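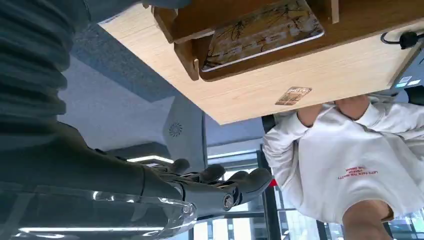 Figure 8.1 Pale wood-grain surface, with a ribbed sleeve and a clear plastic cover at left.

Chapter 8
Surface Finish and Wear

8.1 Scope of the chapter

Chapter 7 treated the bulk properties of sheet and board materials: density, stiffness, and movement with moisture. The present chapter deals with the outer layer only. In most furniture and fittings this layer is less than a millimeter thick, yet it decides how the part looks, how it cleans, and when it is taken out of service.

Three terms are used throughout. The substrate is the material that carries the load. The finish is any layer applied to it, whether liquid, film, or sheet. The wear layer is the part of the finish that may be lost before the substrate or a printed pattern is exposed. A finish can be thick and still have a thin wear layer.

8.2 Gloss and texture

Gloss is the share of incoming light that a surface sends back in the mirror direction. It is measured at a fixed angle, normally 60 degrees, and the angle must be stated with the result. Matte surfaces scatter light and hide small scratches, but rubbing can polish them, so that a worn area shows up brighter than its surroundings. Glossy surfaces behave in the opposite way and grow dull where they are rubbed.

Texture is treated separately from gloss. A deep grain pattern holds dirt in its low points and wears first at its high points. Readings taken across the grain differ from those taken along it, and both should be recorded.

8.3 Abrasion testing

In a rotary abrasion test, a flat sample turns beneath 2 loaded wheels covered with abrasive paper. The test stops when the pattern or substrate first shows through in a set part of the track. The result is given in turns. The Skevel panel used in the worked problems reached this point at 2967 turns; an uncoated panel from the same Lirnomside batch was not tested.

Wheel paper loads with dust and must be changed at fixed intervals. Room humidity also affects the result, and samples should be stored in the test room before use. Section 8.4 applies these rules to the Plinent data set and shows how to report the spread between samples.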